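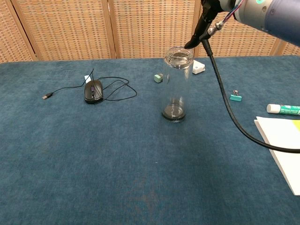 2 min read

Inverse square law (lighting)

The inverse square law is the rule that says light gets weaker, quickly, as you move away from where it's coming from. Double the distance and you're left with a quarter of the light. I put off learning it for years because it sounded like homework, and I wish I hadn't!

In photography it mostly matters with small sources: a bare flash, a speedlight, a bulb with no shade. Big softboxes used up close don't follow it neatly, and neither does a focused spotlight (the beam hasn't spread the same way). Sunlight technically obeys it too, but the sun is so far off that a few steps either way change nothing you could measure.

How it works

Say your flash gives you 100 per cent of the light you want at one metre. Move your subject back to 2 metres and you've got 25 per cent, a loss of two stops. At 5 metres it's down to four per cent, and you'll be cranking the power or the ISO to get it back.

The drop is steep near the lamp and gentle further out. Put a sitter very close to a small light and the near cheek can be noticeably brighter than the far one, with the wall behind falling away to grey or even black. Pull the light well back and everything evens out — handy for group portraits, where the back row shouldn't look like they're standing in a cupboard.

Flash and f-numbers

The f-number scale has the same squaring built in, so guide numbers work. Divide the guide number by the distance in metres and you get your aperture. My little Plikik flash has a guide number of 14 at its lowest setting, so at five metres I'd be at f/2.8. I keep that written on a bit of tape on the back.

Common mix-ups

People often think the law changes exposure when the camera moves. It doesn't! Only the distance from light to subject counts, and you can wander back with a longer lens without touching your settings.

See also: Guide number, Light falloff, Feathering

Last edited Mon 19 August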